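Vundura Support - Ticket 955
Subject: Arm pauses over the bag during open day demo
Product: Stoltetetti demo cell, gift packing routine
Site: Parkora, visitor hall
Opened: 26 Jul 2019
Priority: Normal
Status: Waiting on customer

Customer wrote:

Hi! First, the open day was a blast. We had over 600 people through the hall and the packing demo was the stop everybody wanted to come back to. Kids were shouting out what it should pack next, and one group stayed through lunch.

Now the problem. The arm picks up the item, carries it to the gift bag, gets right over the opening and then just waits. Sometimes it's a couple of seconds, sometimes it's closer to 30. Then it either lets go as normal or throws "place target lost" and goes back to home with the item still in the gripper. It never did this in the rehearsals the week before. We're on the Krishnan controller with the software that came with the cell, no updates.

What we tried during the day:
- Restarted the controller. Fine for a few runs, then the pause came back.
- Slowed the approach to half speed. Same pause.
- Swapped the item. The small soft toys go in with no trouble at all. The hourglass is the worst, and it was the crowd favorite of course.
- Moved the bag a little closer to the arm. Maybe better? Hard to say with people leaning in and asking questions (great questions, by the way).

Log from the afternoon is attached.

Support replied:

Thanks for the log, and it sounds like a great day. I can see the place check timing out at line 470 and a few times after that. The arm looks for the rim of the bag one last time before it opens the gripper. If the held item covers too much of the rim, it keeps looking until the timer runs out. A long item held at a slant would do that, and clear glass doesn't help.

Please try these in order and run a handful of packs after each one:
1. Set the final rim check to "before descent" in the place menu.
2. Teach the bag position again with the handles folded outward.
3. Check that the sensor cable has slack when the wrist is turned all the way. A tight cable can shift the mount a little.

Customer wrote:

Did number 1 this morning and I'm so happy - the toys are noticeably quicker now. The hourglass still pauses, but shorter, and no error so far. Cable has plenty of slack. I haven't done the re-teach with the handles yet, that's next.

One more question while I have you. We'd love to let visitors choose the item from a tablet when we do this again in August. Does the routine accept a pick list, or do we load each one by hand?

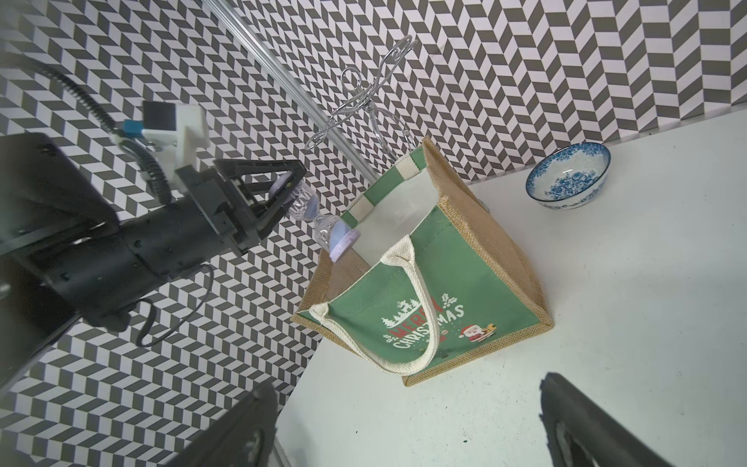
If it does take a list, please send me the format and I'll test it along with the re-teach. I'd like to keep the hourglass on the menu!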